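Reveo cable and mounting kit for table-top arms: our review after three months

We are a small workshop in Guninden with one robot cell. The cell practises kitchen handling with toy food and toy dishes, and it has one weak point, the cables at the wrist. In April we bought the Reveo kit from the dealer Ramasamy. The price was 138 euros and delivery took longer than promised.

What is in the box

The kit has clips, two lengths of sleeve, a drilling template for the table top and 32 screws. The booklet is by Prondetti and is clearly written, but the drawings are too small for my eyes.

Fitting

I needed 90 minutes, and most of this time went on the template. Switch off the arm first and turn each joint to its limit by hand before you close any clip. I did not do this with the first clip and had to open it again. The clips are stiff and one of them broke.

In use

We have logged 554 picks with the kit fitted. The wrist camera lost its signal twice, both times at the plug. A cable still makes a wide loop near the gripper, and the booklet allows this. I check it every morning, together with the screws of the fingers. Soft toys leave fluff between the finger plates, so a small brush should be in the box too.

The cell at work, with the toy kitchen laid out:
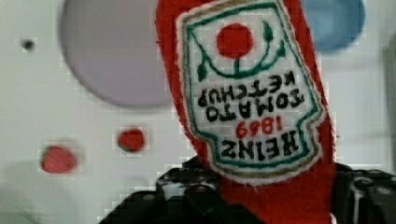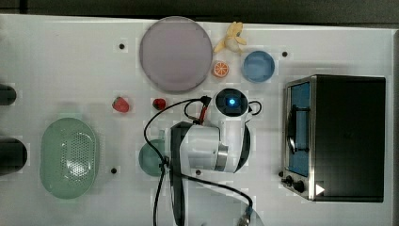
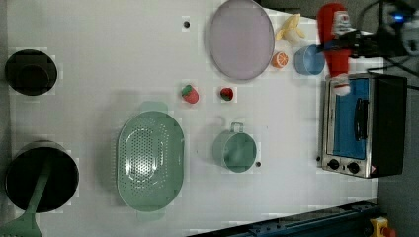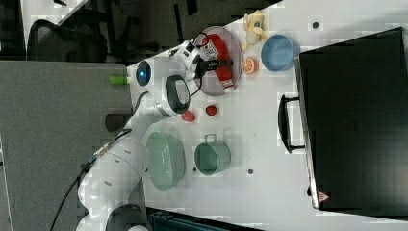 What I would change

The sleeve comes only in black, and I would prefer a second colour for the camera line. Spare clips are sold in large bags only. For a new cell I would buy the kit again, but for an old one with good cable ties I would wait for the next version. Four stars from five.

Reviewed in July 2026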